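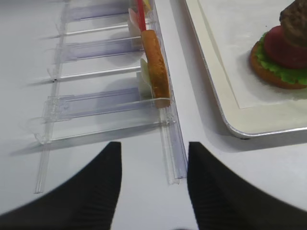

Figure 2. Wrist camera view with the fingers open, before a reach. Clear plastic organizer holding a toy bread roll (left); toy hamburger on a white tray (right).

4.2 Comparing the two finger sets on clear and white objects

We had first planned to run the whole comparison on the block set from Section 3, and for a while that seemed like plenty. The trouble was that both finger sets did so well on the blocks that we learned very little about either of them. It was Sabina Slanina who suggested moving on to the toy food, and we are grateful to her, even though it made the rest of the spring a good deal busier than any of us had expected! The food pieces are soft in outline, they come in odd shapes, and some of them are nearly the same color as the table they lie on. Add a see-through organizer and a white tray, and the job becomes hard for the camera as well as for the fingers.

Figure 2 gives a fair idea of what the controller has to work with. The rails of the organizer are easy enough to find where the plastic is thick and takes on a slight lavender tint, but the thinner rail on the left fades into the white table toward its lower end. The shadows do not help either, as they repeat the ladder pattern a little lower and to the left. The bread roll lies right along the inside of the longer rail, so a finger that comes down on that side has to find its way past a piece of plastic that the camera can barely pick out. The pale pieces wedged in beside the roll make the other side awkward too.

We compared the Kereo fingers, which have a fine ribbed surface, with the smooth Zallow fingers used in our earlier work. Both sets were mounted on the same arm, with the same wrist camera and the same controller settings, and we took some care (more than we had in the past, we admit) to keep the closing force equal between them. Peter Hudec ran the trials with the ribbed set and Kamil Vávra those with the smooth set, and halfway through they traded places, so that any habits in how a person laid out the table would be shared between the two. In all we recorded 302 reaches into the organizer and 51 onto the tray. The smaller number for the tray comes from the lab time we had left, and we would ask the reader to keep it in mind.

Each reach began from an open pose, with the camera looking down past both fingertips. The controller picked a closing line from a single view and was not allowed to correct it on the way down. This is stricter than the way most people would run such a system day to day, and Jarmila Michalík argued quite strongly for a second look at mid-height. We kept to the single view all the same, so that a poor first guess would show up in the results and the fingers would get neither the credit nor the blame for a later fix. Her version, with the second look, is reported in Section 5.

A reach was counted as good if the piece was lifted clear and held until the arm came to rest. Nudging the organizer was allowed as long as the piece stayed in the grip, but we noted it each time, and those notes are kept in a separate column of the trial log. Pieces were put back by hand between reaches, following the layout cards described in Appendix B.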